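Towns should pay people to bring their cans back. Brilton tried it for 12 months with a two-cent deposit, and I think the rest of the county should copy it.

My own street in Gemel puts out the blue bins every other week. Half of what goes in them is wrong, and the cans that could be sold get thrown in with everything else. 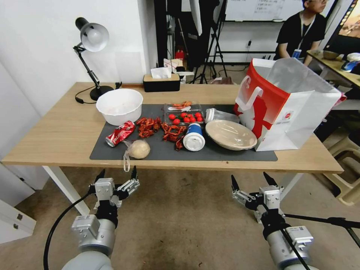 Does a deposit cost the town more than the bins do?
In Brilton it cost less. The truck made fewer stops, and the shops kept a small handling fee.

Shinji Ikeda runs the grocery on Kukport Road and was against the idea at first. He had no back room to spare. By December he was taking in 700 cans on a busy day and had given up one parking space for the crates.

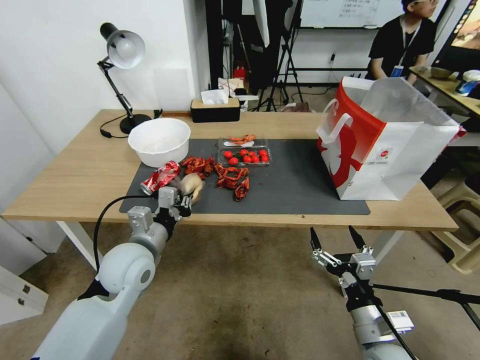

He still complains about the smell in summer, and he has a point. The fee should be higher for small shops. I would also let people hand their deposit to the school instead of waiting in line for coins.

The council meets at 7 in the evening. I plan to bring this up again.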